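Skitia Teleop Kit: two months in

I bought the Skitia kit to record demonstrations for a simulated arm. It comes with a hand controller, a foot pedal and a license for the Mukunent simulator. Setup took one evening, most of it spent on the driver.

The controller is good. It tracks small wrist turns well, and the trigger opens and closes the gripper in proportion to how far you squeeze. I recorded 231 demonstrations of a pick-and-place task and kept 200. Most of the ones I threw out were my own mistakes, such as closing too early. In 2 cases the pedal failed to mark the end of a take.

The wrist view is harder to work with. The simulator draws large surfaces in flat color with very little texture, so judging height above the table takes practice. I kept a side view open in a second window.
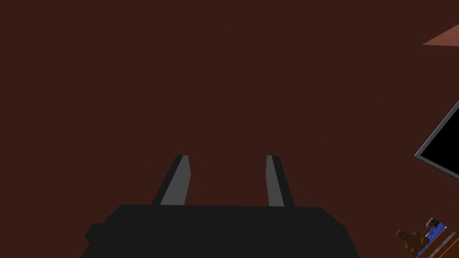 Wrist view in Mukunent, gripper open, teddy bear at lower right.

Playback is simple, and you can trim the start and end of a take without exporting it. Renaming takes is slow, one at a time. The Ullinell controller I used before had a batch tool for this, but its trigger was only on or off.

Good points: trigger, tracking, trimming.
Bad points: pedal, file naming, thin manual.

I would buy it again for tabletop work. I haven't tried it with two arms.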